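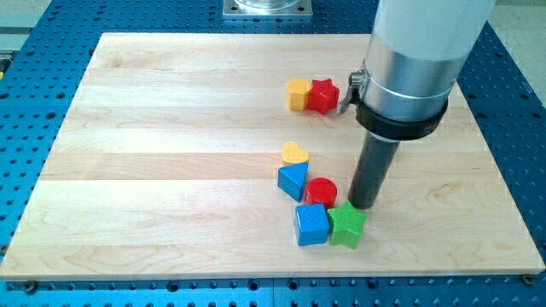 Section 4 of the Lero bench finish guide covers surface preparation and the first two coats of Prisulo hardwax oil on glued-up maple panels. Read the whole section before opening the can. Maple is dense and takes oil slowly, and most uneven results trace back to sanding faults that were already in the wood. On a panel built up from long strips, such as the pale one apparently bolted to the blue perforated table, the grain can change direction from one strip to the next, so each strip has to be checked on its own. Swirled grain near a front edge needs the same check.

August -- Lero Workshop Documentation
3 comments | 40 shares

4.1 Before you start

Room temperature should be between 60 and 80 degrees F. Do not apply oil in direct sun. The panel must be at the same temperature as the room; a panel brought in from a cold garage should stand overnight.

You will need:
- Prisulo hardwax oil, clear, 21 oz can
- Baysal abrasive sheets, 120, 150 and 180 grit
- Trumell white applicator pads
- Lint-free cotton cloths
- Vacuum with brush head
- Nitrile gloves
- Metal bucket with lid, filled with water

CAUTION: Cloths and pads soaked with oil can heat up and catch fire without a flame or spark. Put every used cloth in the water bucket as soon as you are done with it. Do not leave cloths folded on the bench or in a trash can.

4.2 Sanding

1. Scrape off any dried glue along the seams. Glue left on the surface blocks the oil and shows as a light patch after the first coat.

2. Sand the full face with 120 grit, moving with the grain. Overlap each pass by half the width of the sanding block.

3. Vacuum the surface. Wipe with a dry cloth.

4. Repeat with 150 grit, then with 180 grit. Vacuum between grits. Do not go past 180. A finer grit closes the surface and the oil will sit on top of it.

5. Sand end grain separately, by hand, one grit finer than the face. End grain absorbs more oil and comes out darker; the finer grit brings the two closer together but will not match them.

6. Ease all sharp corners with two light strokes of 180 grit.

Note: A low-angle work light shows cross-grain scratches better than overhead lighting. Check from both ends of the panel.

4.3 Raising the grain

1. Wipe the panel with a cloth dampened with clean water. The surface should darken evenly with no standing water.

2. Let it dry for 50 minutes.

3. Knock back the raised fibers with used 180 grit paper and light pressure. New paper cuts too deep at this stage.

4. Vacuum again.

Skip 4.3 if the panel will only be used for display.

4.4 First coat

1. Stir the can for two minutes with a flat stick, lifting from the bottom. Do not shake. The wax settles in storage, and the part at the bottom is often thick.

2. Pour a small amount onto the panel -- a pool the size of a half dollar is enough to start.

3. Spread with a Trumell pad, first across the grain, then with it. The film should be thin enough that no ridges are left at the edge of the pad.

4. Wait 15 minutes.

5. Wipe off all oil still on the surface with a clean cotton cloth. Change cloths when the first one starts to drag.

6. Check the edges for runs and wipe again.

7. Let the panel dry for 12 hours with air moving on all sides. If the panel must stay flat, place it on spacers.

4.5 Second coat

1. Rub the dry surface lightly with a clean, dry pad. If the pad picks up oil, the coat has not dried; wait another four hours and test again.

2. Repeat 4.4, using half as much oil.

3. Do not wash the panel or set anything heavy on it for seven days.

Note: A third coat is not recommended on maple. It adds gloss in patches and stays soft. If the finish looks dull after seven days, buff with a dry pad and see Section 6.

4.6 Storage

Wipe the rim of the can before closing. Press the lid down evenly with a rubber mallet. An opened can keeps for six months if stored above freezing. Discard oil that has formed a skin -- straining it does not restore it. When ordering a new can, quote part number 1579.

Related sections
Section 3: Gluing up strip panels
Section 5: Finishing the underside
Section 6: Spot repair and re-oiling
Section 7: Water rings and heat marks
Baysal grit conversion chart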